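The village that kept its lunch club

When the primary school in Lirnside closed, most people expected the lunch club to go with it. The club had used the school kitchen for years, and the school had paid for the gas. Every week during term, older residents walked up the hill at midday, ate a hot meal in the hall after the children had finished, and walked down again. The charge was four pounds, with pudding.

The school building was sold and is now two houses. The lunch club moved to the old Methodist schoolroom on Aten Lane, and it now serves up to 35 people at a sitting. It has no paid manager and gets no regular grant. A new cook, Khadija Belhaj, took over the kitchen in December.

Belhaj ran a canteen for a packaging firm in Rurwood before she retired. She says the work is much the same, except that people at the lunch club tell you what they think of the gravy.

"At the canteen they ate it or they left it," she says. "Here I get a report."

The menu follows a fixed pattern, which she inherited and has mostly left alone. There is a roast one week, then a pie, then fish, then something from a list that members vote on by putting slips of paper in a biscuit tin. Liver and onions wins more often than she would like. Her own lamb and apricot stew got onto the list in her second week and came second.

Getting there

The food is the easy part, according to most of those involved. The harder question in a place like Lirnside is how people reach it. The bus from Rurwood used to come through the village every hour. It now comes four times a day, and the one that would suit lunch arrives after the plates have gone out.

For a time the club relied on lifts from members who still drove. That worked until two of them gave up their licences in the same winter. The present arrangement is a minibus from Kettani, a taxi firm in Rurwood, which does a loop of the outlying farms and cottages before noon and takes everyone home at half past two. The club pays a flat fee for it out of the lunch money, and this is the main reason the price of a meal has gone up.

Not everyone agreed with the rise. Some members live within a few minutes' walk of the schoolroom and felt they were paying for a bus they never used. The matter was argued over two meetings and settled by a show of hands. The walkers lost, though not by much, and they still come.

The minibus has brought in people who had stopped going out at all. One couple from the top of the valley had not eaten a meal away from home for 12 months before they joined. They now sit at the table nearest the radiator and are known for staying until the chairs are being stacked.

The working day

Work in the kitchen begins at nine. Vegetables are peeled first, then the meat goes in, and the tables are laid by eleven. Puddings are made the day before in members' own homes and brought in under foil. Helpers are asked to stay for at least half an hour after the meal, and the cleaning rota is pinned up beside the back door, with the fridge, the hob and the floors listed separately.
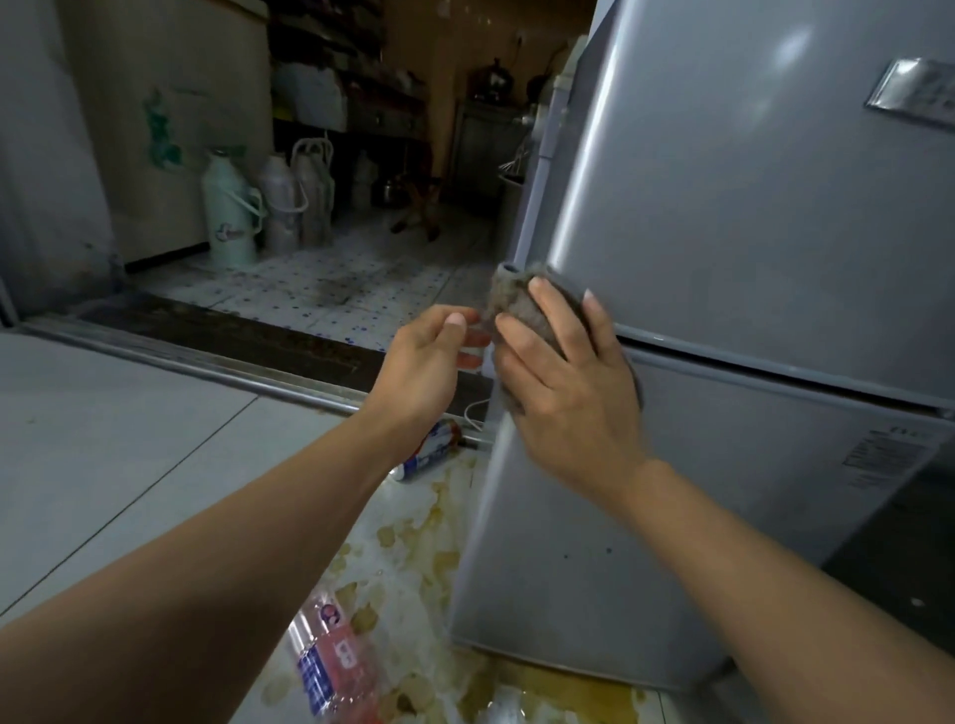 Who comes, and why

The easy description of a lunch club is that it is for lonely people. Several members object to this. They point out that they have families, neighbours and telephones, and that what they lack is a reason to be somewhere at a particular time. A retired auctioneer who has come since the school days put it more bluntly. He said he comes for the pie.

Still, the talk is a large part of it. The seating is not fixed, but habits form. There is a table that discusses football and another that discusses hips. New members are placed at the long table in the middle for their first few visits, where they are likely to be asked a great many questions, and after that they sit where they please.

Practical matters get dealt with between courses. Someone's boiler has stopped, and someone else's nephew mends boilers. A form has come from the council and makes no sense, so it is passed along the table until it reaches a person who has already filled one in. A district nurse calls in once a month to check blood pressure in the side room. She is given a dinner for her trouble.

Younger people are scarce. The club would like more of them, and not only to carry things. A sixth-former from Rurwood spent 30 hours with the club last year as part of an award scheme and learned to play cribbage, badly by his own account. He has asked to come back in the summer.

What it costs to keep going

The accounts fit on one sheet of paper. Money comes in from meals, a raffle and an autumn sale of chutney and plants. It goes out on food, the minibus, the hire of the schoolroom and the insurance. In a good year there is enough over for a Christmas dinner with crackers. Last year there was, just.

The chapel, which owns the building, has kept the hire charge low. Its own congregation is small, and the future of the schoolroom depends on decisions made a long way from Lirnside. The roof was patched three years ago and will need proper work before long. Members know this, and a fund has been started, but the sum in it would not cover the scaffolding.

There has been talk of moving again, perhaps to the cricket pavilion, which is newer and has its own car park. Against that, the pavilion kitchen is the size of a cupboard and the path up to it is steep. A trial lunch was held there in the autumn. The soup was good and the sandwiches were praised, but several people could not manage the slope, and the idea has been put aside for now.

Meanwhile the club has begun to lend its kitchen out. A parent and toddler group uses it for toast and fruit in the mornings, and a baking class has asked about evenings. Both pay a little towards the bills. Belhaj was wary at first and wrote a page of rules about knives, tea towels and leaving things as they were found. So far, she says, it has been kept to. She has also drawn up a short guide to running a club lunch, with quantities for mash, custard and gravy, after a village further down the valley asked how to start one. 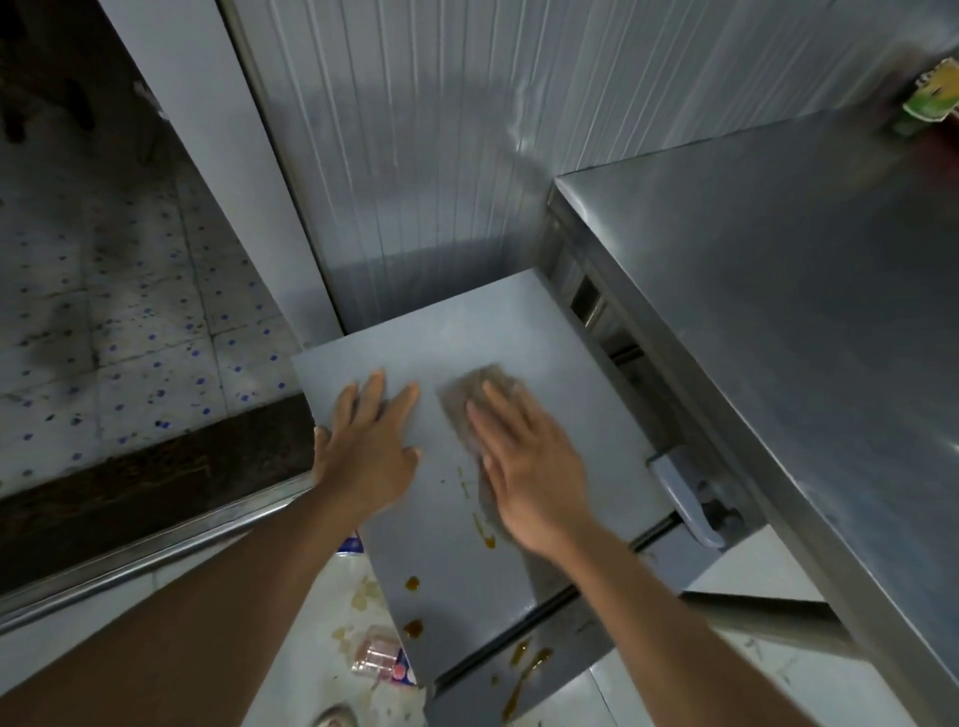
Othmane Abdelaziz
Features writer

I ate at Aten Lane on a wet day, when the pie was chicken and leek and the pudding was a treacle sponge made by a woman who would not give me the recipe. I was put at the long table and asked where I was from, whether I was married and what I had paid for my coat.

The village down the valley hopes to hold its first lunch in the spring. It has found a hall and a cook, and is looking for a second-hand oven. Lirnside has promised to lend its big saucepans for the opening meal, on condition that they come back the same afternoon.

New members are welcome at the Aten Lane schoolroom during term time. Meals must be booked the day before, and anyone needing a seat on the minibus should say so when they ring.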